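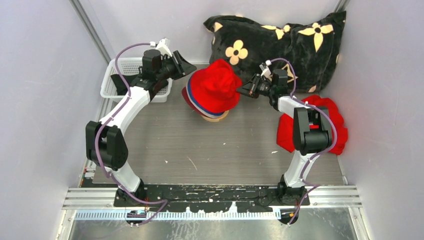 Storing brimmed hats so they keep their shape

Most sun hats are ruined in the cupboard over winter. A brim that has been pressed against a shelf edge for a few months takes a bend, and it can be hard work getting it out again.

Before you put them away

Brush each hat with a soft brush, going the same way all round. Wipe the inside band with a barely damp cloth and let it air overnight. Sunscreen marks on a cotton band come off with a little dish soap on a toothbrush. Don't soak straw.

Stacking

Hats of the same shape can be nested, crown inside crown. Put the stiffest one at the bottom and the floppy ones on top. I keep to 6 in a pile, as any more and the lowest brim starts to flatten. A sheet of acid-free tissue between hats stops darker colours rubbing off on pale ones. Reds are the worst for this.

The surface needs to be flat and wider than the widest brim. If your shelf is too narrow, turn the pile upside down so it rests on the crown, or use the top of the wardrobe. Keep the pile clear of cushions and spare bedding, which tend to slump sideways and push the brims up.

Fixing a bent brim

Hold the bend over a steaming kettle for a few seconds, keeping your fingers well back, then lay the hat on a towel and weight the brim with a couple of books until it cools. Felt may need a second go. Test paper straw on the underside first, as the dye can run.

Doaa Bouazza
Updated 26 June 2020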